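Ticket: Hona gripper, closed-gap drift in the grasp success study
Opened by: Consuelo Toledo
Date: January 22, 2024
Status: open, waiting on rerun

What's going wrong

Hi all, me again! The grasp predictor we trained in October has started calling failed grasps "held" when there's nothing between the fingers at all. I went through the 1,817 logged closes over the weekend (lots of tea) and the bad ones share one thing: the gripper reports itself shut, but the wrist view still shows a sliver of daylight. The model reads that sliver as a thin object. You can see why when you look at the fingers from the wrist, with the tips nearly touching and the gap getting a bit wider towards the bottom, where the pale surface comes through.
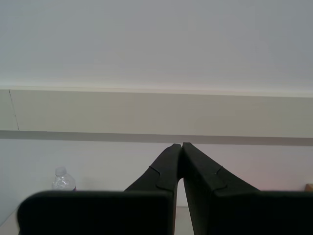

What I've tried so far

1. Restarted the Odera driver and homed the gripper again. No change.

2. Swapped the closing command from position to force. It helped on the first few goes, then the false "held" labels crept back in, so I've gone back to position for now.

3. Masked out the strip between the fingers and ran 20 empty closes. Two came back as "held", which is much better than before, but I don't love it as a fix – the mask would also hide anything properly thin, and the pens and rulers are half the point of the study.

4. Checked the label script. It only looks at the reported width and never at the picture, so it can't be blamed for this one.

Where I'd like to go next

I want to add empty closes to the training set as their own class, with different things standing in the background, and leave the mask off. If that works we can keep the Itberg comparison as it is and just report both versions in the results table.

Could somebody check whether the zero width was saved before or after the new fingertips went on? I've put a card on Trello for it. Please don't touch the calibration file until I've done the rerun!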